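# Small grants keep the lights on for Idard's corner shops and cafés

It has been a long, lean winter along the main street in Idard, so it was lovely to hear in April that the Westadero Fund has finished handing out its first lot of small business grants, and that a good many familiar doors will be staying open because of it.

The fund paid out 156 grants in all, to milk bars, bakeries, takeaway counters and a couple of family restaurants (including the Prarkiretti, where half the town seems to have had a birthday dinner at one time or another). Owners could put the money toward rent, wages, power bills or stock, and the form ran to 2 pages, which anyone who has ever filled out a grant application will know is a kindness all on its own. 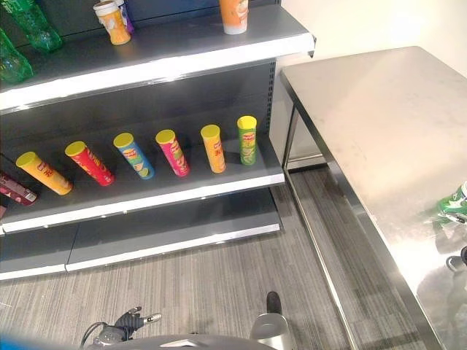
Thomas wrote to us that the rent was the part that kept him up at night, and that having even one month of it covered meant he could keep his weekend staff on through the school holidays. He'd also like to see the next round open a bit earlier, before the winter power bills come in, and we gather he isn't the only one who has asked.

The money itself came from a long list of places. There was the charity breakfast at the showgrounds, the online auction, and a raffle that went on well past closing time because people kept turning up with change from the glovebox. Seven local businesses that were doing all right themselves chipped in as well, and asked that their names be left off the list.

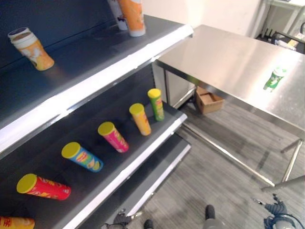
*Photo: Westadero Fund*

Not every application got through, mind you. Shops that had been trading for less than a year missed out this time, and so did a few market stalls without a fixed address, although the fund says it is having another look at that rule and would like to hear from anyone who was caught by it.

A second round is planned for the spring, with room for 100 more grants. Owners who received one in the first round can apply again, but newcomers will be looked at first.

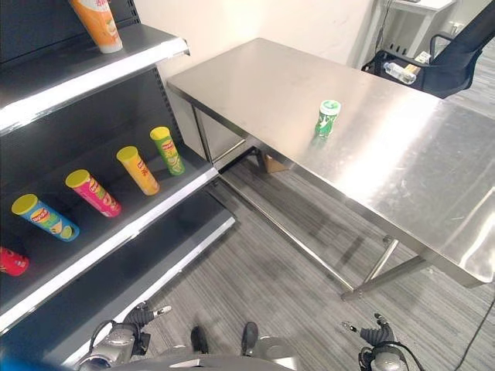

Forms will be available at the Idard library and at the front counter of the Prarkiretti, any time after 7 in the morning, and you're welcome to sit down with a cuppa while you fill yours in. Bring a recent power bill or a copy of your lease, and a pen if you have one handy!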